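Tips for teaching the arm by hand or by remote

Most of these come from evenings at the Grinau workshop, where a few of us share one arm and one bin. They are in no special order. Zuleica Arruda wrote the first set and I have added to them since April.

## Before you start

- Tidy the cables first. Anything that runs along the arm should be strapped down at two places at least, with enough slack left at the wrist for a full turn. Turn the wrist slowly both ways and watch the slack before you record a thing.
- Clamp whatever can be clamped. A bin that creeps across the table during a session will spoil everything you recorded after it moved.
- Check the stop button every time, even if the last person swears they did.
- Put your phone in another room. You need both hands and you need to look at the bin.

## What to put in the bin

Use things from the house. A torch, a spatula, a plastic cup and a bath toy will teach the arm more than a set of matching blocks. You want something long, something round, something flat and something that rolls when you touch it. Leave out glass, anything with a blade, and anything you would be sorry to lose.

See-through cups are harder than they look. Cameras lose the rim against a grey floor, so the person driving has to be careful and slow. Do a few of these early on while you are fresh.

Flat things with thin handles are best picked up by the wide end. If you go for the handle, the other end swings round and knocks into the wall.

## Guiding by hand

Put the arm in its free mode and hold it at two points, one hand above the wrist and one lower down near the tool. Pushing from the elbow feels easier but the tip wanders. Move at the speed you would use to pass someone a full cup of tea.

Keep your head and sleeves out of the bin. If your hand blocks the camera for half of the recording, the arm has half a recording to learn from. Lilla Szénási stands on the far side and reaches across, and her recordings are the cleanest we have. I am shorter and use a step.

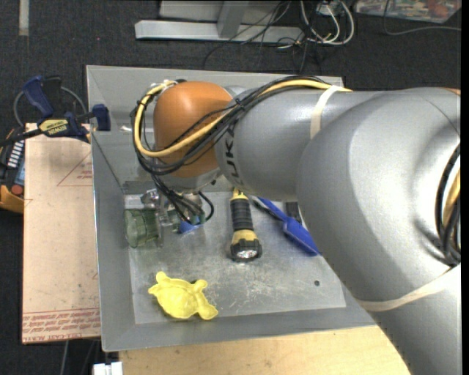 Stop at the same height each time before going down for an object. We use a hand's width above the tallest thing in the bin. It gives every recording a clear start, and you can trim the files later without guessing.

Don't correct a bad grasp by wiggling. Open, go back up, come down again. A clean second try is worth keeping – a wiggle never is.

## Driving by remote

We use the Drelemik controller, which has a trigger for the gripper and a dial for speed. Set the dial to 3 and leave it there. People turn it up once they feel confident, and then one person's recordings don't match the next person's.

Stand where you can see the bin itself if you can. If you have to work from the screen, practise on a soft toy first, as depth is hard to judge and you will press too far down.

Swap drivers often. An hour is plenty. The last ten recordings of a long Friday evening usually go in the rubbish, and Simon, our old laptop, gets too hot by then anyway.

## Shuffling and keeping count

- Tip everything out and drop it back in between rounds. Placing things by hand always ends up too neat.
- Let some objects lie on their sides and some lean on each other.
- Push one object close to a wall now and again. Corners are where the arm gets stuck later.
- Aim for 100 good recordings of one task before you begin another. Mixing two tasks in one evening makes for muddled labels.
- Write the failures down as well. Ours go in a paper notebook with the file number and one word: slipped, missed, bumped. File 2123 just says "sneeze".

## Looking after the kit

Wipe the finger pads with a damp cloth and let them dry before use. Dust in the bin makes light things slide, so brush it out at the start of each session. Scratches on the floor of the bin do no harm and we have never bothered to polish them.

Park the arm up and back from the bin before you switch off. Coil the controller lead loosely and hang it on the hook by the door – the drawer has ruined two already.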